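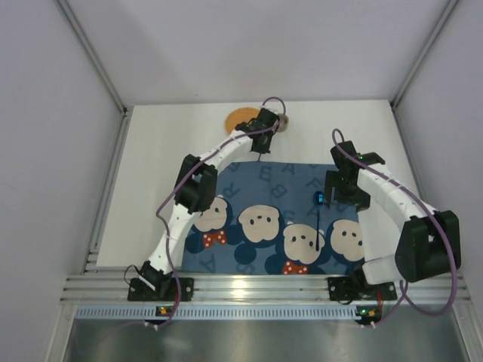

Subject: Re: [home-manip] Table setting and cloth folding, where are we
Date: 16/09/2024

On 16/09/2024, a list member wrote:
> We run the Andus bench at Plundard and get asked by visitors whether
> two arms can do household chores yet. Our numbers say folding is
> nearly there. Is anybody willing to say "solved" for flat cloth on a
> table? And does anyone still bother with tall thin objects?

I would not say solved. Our setup is close to yours: two arms on one rail, black grippers, white tabletop, printed cloth laid flat in the middle. A few notes from the Tramarar runs.

1. Flat cloth. A first fold from a flat start is reliable here. From a crumpled start it is a different task, and I would ask people to stop reporting both under one heading. The usual failure is the fingertips sliding over the hem without getting under it. A second grasp attempt normally fixes it, but the policy has to notice that the first one missed, and ours often does not.

2. Prints. Cartoon faces and letters on the cloth help the vision side more than expected. Plain cloth of one color costs us accuracy at the corners. If your training set is all patterned, test on plain before quoting anything.

3. Thin upright objects. Yes, we still bother. A stick standing on its end on cloth has almost no margin. Touch the cloth anywhere near it and it goes over. We now score "cleared without toppling" separately from "cleared".

4. Two arms. The handoff is slower than doing the whole job with one arm unless the object is wider than a single arm can manage. For cloth, two arms earn their keep. For mats and small items they mostly wait for each other.

The last batch was 2673 episodes with 9 objects. I would trust it for ranking methods on the same table. I would not use it to predict what happens in a kitchen, where the height and the lighting both change. The Paredes split holds out the tabletop as well as the objects, and scores drop badly there.

Does your "nearly there" include resets done by hand? Ours does, and a person at home would count that as doing the chore themselves.

Logs on request, off list please, the attachments are too large.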